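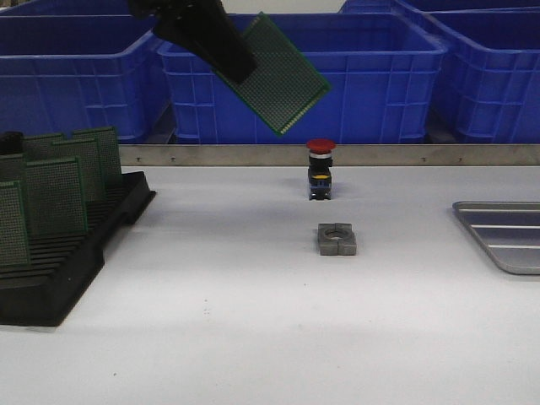 Kustwood began with a box of perforated board and nowhere good to put it. Margaux Ferrand was repairing bench timers for a friend's bakery in Bornuleck, and every flat surface in her apartment had turned into storage. She wanted a place where a person could prototype a circuit, leave it half done, and find it again in the morning. So the bench came first and the company grew up around it! We still start most things on green perf board, the kind with the dense grid of little holes and the paler strip along its borders, and we still keep big blue crates behind the table so that the white top stays free for work. Visitors sometimes expect screens everywhere. What they get is a lot of table.

What we do

We build small control boxes and switch panels in short runs, and we teach people how to do the same. Most of our customers run something with a motor in it: a dough sheeter, a potter's wheel, a conveyor in a packing shed. They come to us with a sketch (or a photo of a sketch, or a long phone call) and we work out the wiring, make a board, test it, box it up and send it off. Our shortest run was a single panel for a letterpress shop. Our longest was 100 units for Perrin, the greenhouse people across the river, and we were very happy to see the last carton go.

Total boards out the door as of 4/19/26: 3,960. There's a tally on the wall by the kettle, and whoever finishes a batch gets to change the number. People take this more seriously than you might think.

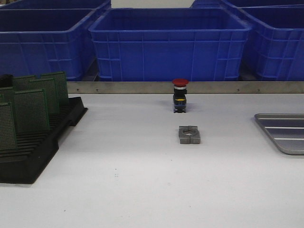
How small an order will you take?

One piece is fine. We charge a setup fee on anything under 8 boards, and we'll tell you what it is before we start.

How the benches are laid out

We've changed the layout more often than the logo. For a while everybody had their own drawers, and then everybody's drawers filled up with the same resistors. Now parts live in crates, finished and unfinished boards live in racks, and loose bits go in a tray. When you sit down you should be able to see everything the job needs without standing up again. If something on the table doesn't belong to the job, it goes back before the iron gets switched on.

The low rail along the back of the table is a favorite detail of ours. Before we had one, things rolled off toward the storage side and we'd spend the first part of every morning fishing around for them. It's a simple strip of metal and we love it.

New people spend their first days just loading and unloading racks, learning to hold a board by its edges and set it in straight. It sounds dull, but there's a nice rhythm to it once your hands catch on, and by the end of the first week most people are doing it while chatting about lunch. 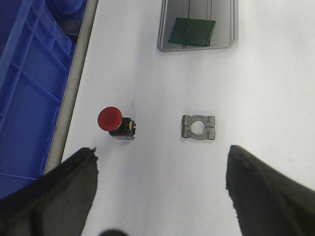 The white tabletop, with a blue crate just past the rail.

Classes

Our evening course is called Clela, after the street where we rented our first room. It runs for 16 sessions and takes you from reading a simple diagram to building a working panel of your own. You don't need any background. We've had a retired bus driver, two sisters who restore jukeboxes, and a beekeeper who wanted a better honey warmer and made a really lovely one. Tools and parts are included, and you can leave your project in a crate with your name on it between classes. The next group starts at the end of April, and there's usually a short waiting list, so write early if you're keen.
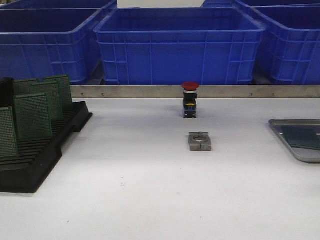
Margaux teaches the opening class herself, and she always begins with stopping. Before anyone wires a motor, they wire the thing that shuts it off, and they press it over and over until reaching for it feels normal. She likes a button you can find with your eyes half closed, and the one on the bench, with its wide red mushroom cap standing up near the rail, is just that sort. Students take a plain one home after the first evening to practice the terminals. Some of them come back having added a lamp or a buzzer, and we spend far too long passing those around.

Come and see us

The workshop is open to visitors most afternoons, and we're always glad to show people the benches. Bring the broken thing if you can carry it. Parking is behind the building, the bell is on the left side of the green door, and if we don't hear it the first time, please ring again.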